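Forum › Préhension et effecteurs › Doigts, patins, mors
Sujet : Patins bleus contre doigts nus sur petit bras, vos retours ?
14 réponses · 829 vues · Partager (3) · Imprimer · Envoyer par e-mail

ytexier
Bonjour à tous. Je compare deux jeux de doigts pour la pince de nos bras imprimés : les doigts noirs nus, et les mêmes avec un patin bleu collé sur la face intérieure. La tâche consiste à attraper une languette au bord d'un bac bordé d'adhésif 3M, puis à tirer. Le contrôleur est un Randix et ne change pas d'un jeu à l'autre. Avec les doigts nus, ça glisse une fois sur trois, surtout quand la languette part de biais. Avec les patins c'est bien mieux, mais je perds en finesse au bout du doigt et je touche le rebord plus souvent.

Le poste avec les patins :

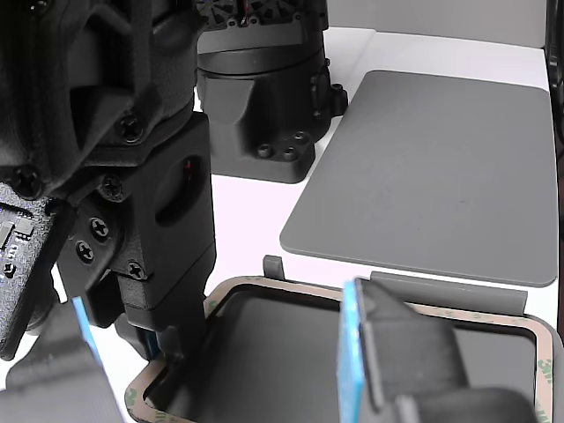
Atelier Préhension, club de robotique de Detuscombe

Les réglages sont identiques pour les deux jeux : même ouverture, même vitesse d'approche, même courant de serrage. J'ai fait 367 essais avec patins et 352 sans. L'écart vient d'un jour où j'ai dû arrêter plus tôt. Je peux envoyer le tableur à qui le veut, il est moche mais complet.

S_Rainer
Merci pour les chiffres. Une remarque quand même : à courant de serrage égal, tu ne compares pas la même chose. Le patin s'écrase, donc la force met plus de temps à s'établir. Chez moi j'ai dû attendre 20 ms de plus avant de tirer, sinon les deux jeux donnaient à peu près le même résultat.

ytexier
Je n'ai pas mis de délai. La pince se ferme, le seuil est atteint, le bras remonte. Je veux bien refaire une série avec.

lihua.h
Pas d'accord avec Silvan. Le délai joue sur une pièce épaisse. Sur une languette mince, c'est le frottement qui compte, et le plastique imprimé n'en a presque pas. On a eu exactement le même souci avec les doigts Hakala, qui sont pourtant rigides et bien finis. Un bout de mousse collé dessus et c'était réglé. Aucun changement dans le code.

S_Rainer
Réglé sur combien d'essais ?

lihua.h
Une après-midi. Je n'ai pas compté, mais la différence se voyait.

S_Rainer
Voilà. Je ne dis pas que le patin ne sert à rien, je dis qu'on ne sait pas quelle part vient de lui.

WH_Yeh
Question bête : le patin est collé comment ? J'ai essayé le Gelico en bande, il tenait bien au début et il finissait par se décaler vers la pointe. À ce moment-là les mesures ne valent plus rien, parce que le contact n'est plus au même endroit. Je fais maintenant un repère au feutre sur le doigt et je vérifie avant chaque série.

ytexier
Double face, coupé à ras. Pas de repère, mais je vais en faire un. J'ajoute une autre prise du même poste, pour ceux qui demandaient en MP où se trouve le second bras par rapport au bac.
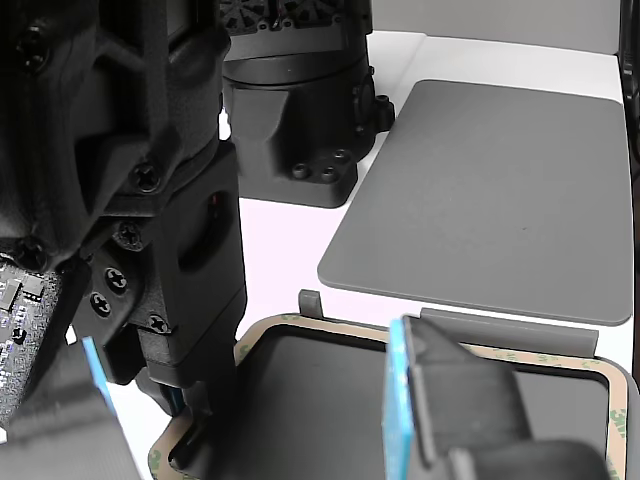 Faut-il refaire l'étalonnage de la pince après avoir collé un patin ?
Oui pour la position fermée, sinon le zéro est faux de l'épaisseur des deux patins. L'ouverture maximale, elle, se recalcule toute seule sur la plupart des contrôleurs.

kwanho
Je confirme pour le zéro. Sur Randix c'est dans le menu de l'axe de pince, il faut fermer à vide et valider. Si on oublie, le contrôleur croit tenir une pièce en permanence et le seuil se déclenche trop tôt. Yannick, tu l'avais fait ?

ytexier
Pour la première série, non. Pour les suivantes, oui. Je vais mettre la première à part dans le tableur.

lihua.h
Donc avec un zéro faux les patins faisaient déjà mieux que les doigts nus. Ça va plutôt dans mon sens.

S_Rainer
Ou bien la série est inutilisable. Je préférerais qu'on la retire.

WH_Yeh
Pareil, à retirer. Et si tu refais, alterne les deux jeux par petits paquets au lieu de tout faire d'un bloc, l'adhésif du bord s'use aussi.

ytexier
Ok. Je refais en juin avec le repère, le zéro et le délai de Silvan en troisième variante.

Vous devez être connecté pour répondre.
Ce site utilise des cookies pour mesurer son audience. Accepter · Refuser · En savoir plus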